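4.2 Where the work gets put

Participants were free to choose their own surface, and the choices were modest. Of the 154 households in the Bukwood sample, 132 did their small sorting and clearing jobs at a table that also served for something else, usually dinner. Many laid a board on top first. Gill and Baxter call this the "second surface," a grand name for a thing most people keep behind the fridge.

The board does two jobs. It protects the table, and it tells everyone else in the house that the table is taken. The second job was done poorly. Our diaries record 1,738 interruptions, a good share of them sandwiches. 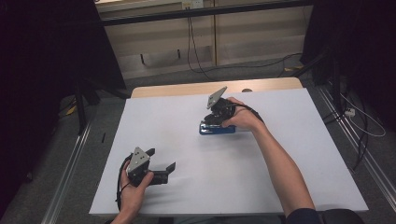 Figure 2. A white board on a light wooden table, with a blue rectangular object lying flat on it.

Flat items behaved differently from everything else. Participants put them down early, near the middle, and then worked around them — sometimes for an entire session. Asked why, one respondent said it was "already where it was," and we have not managed to improve on that as a theory. Engström's coding scheme files such items under "settled," which we kept, although Hawthorne objected to it in January and still does.

Correspondence: Jocelyn Carrier, Akine | © The authors | Back to top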